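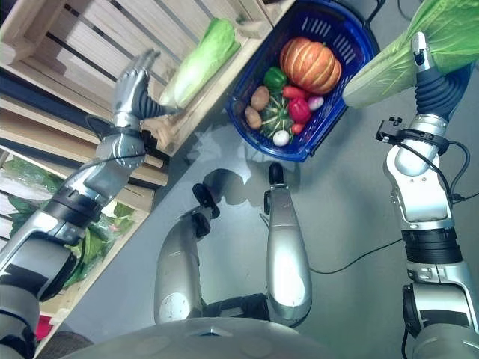
*Head cam, right gripper holding one cabbage, left hand next to the other on the top slats*

**Ticket:** left arm planner stalls at pre-grasp, Dellwood produce cell
**Status:** open, workaround in
**Component:** planning / perception bridge

Left arm gets to the pre-grasp pose and stays there. No fault, no e-stop, planner just returns `NO_VALID_GRASP` over and over. Only when right gripper is already holding a cabbage. Right hand empty = fine, every time.

**Tried so far**

- restarted planner node, no change
- re-ran hand-eye cal on both arms, residuals normal
- swapped grasp set for the Skeltholm one, same stall
- turned off collision checking against the shelf (sim only!!), still stalls. So not the slats
- dumped the tracker output and there it is

**Cause, pretty sure**

Tracker merges both cabbages into one object ID. Same class, same colour, and the merge step doesnt look at whether an instance is attached to a gripper. Left arm asks for a grasp on an object the planner thinks the right arm already owns. Rejects all 117 candidates.

Log from the 2 pm run:

```
[3641.20] track: merge id 60 -> id 50 (class napa)
[3641.22] scene: id 50 attached_to=right_gripper
[3641.31] plan_left: target id 50 locked, 0/117 valid
```

**Workaround**

Set `merge_attached: false` in the Dellwood config. Left arm plans again. Side effect: tracker now spawns a ghost cabbage when the right wrist blocks the view, clears itself after around 60 frames. Can live with it for now, dont ship it.

**To do**

- [ ] proper fix in the merge step, check attachment *before* class match
- [ ] regression bag with two of the same veg, one held
- [ ] planner should say "target locked by other arm" insted of the generic error, lost most of a morning to that
- [ ] check if the Fokville branch has the same merge code, think it does

Leaving the basket segmentation ticket seperate, different bug. Config change is on the dev machine only, not pushed.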